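Pilasdale Community Hall
Pre-opening safety walk-round, with comments
Date: 1/16/24
Sheet ref: 3204

What a good walk-round this was! The hall is in far better shape than it was last April, and most of the comments are small ones. Items marked ACTION need doing before the Pulterside craft fair moves in.

1. Main doors and porch
Both leaves open fully and stay open on the hooks. Mat lies flat. Lovely new handrail on the ramp, solid as anything.
PASS

2. Fire exits
Rear exit opens with one push. Side exit is stiff at the bottom and needs a good shove, so please plane the door or ease the hinge. The clear way outside must stay at 900 mm or more, bins included.
ACTION: side exit door

3. Fire extinguishers
All on their brackets, pins in, gauges in the green. The Mendes service labels are easy to read now they face the front (thank you, whoever turned them round!).
PASS

4. Emergency lighting
Ran for the full 60 minutes on test. The fitting over the stage came on a bit dimmer than the rest but lasted the course. Watch it next time.
PASS, with a note

5. Kitchen
Fire blanket within reach of the cooker. Fridge thermometer working. The Zonby urn has a new lead and a proper drip tray, and what a difference that makes to the floor! Kettle flex still hangs over the worktop edge.
ACTION: shorten or clip kettle flex

6. Floors
Main floor sound. One lifted tile by the gents, taped for now.
ACTION: re-fix tile

7. Tables and stacking
Legs lock, no splinters, no wobble worth writing down. Trolley loads kept under 1000 mm high, so you can see over the top when you push. Tall boxes go on the floor against the wall during events, as they hide people coming the other way when left on a table.
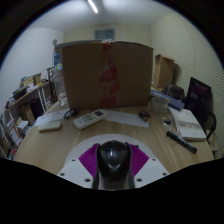 8. First aid box
Full, in date, and the plasters have finally been topped up. Accident book beside it with a pen on a string.
PASS

9. Outside
Car park lights all working. Grit bin full. Leaves cleared from the drain by the gate.
PASS

Next check: April, same sheet.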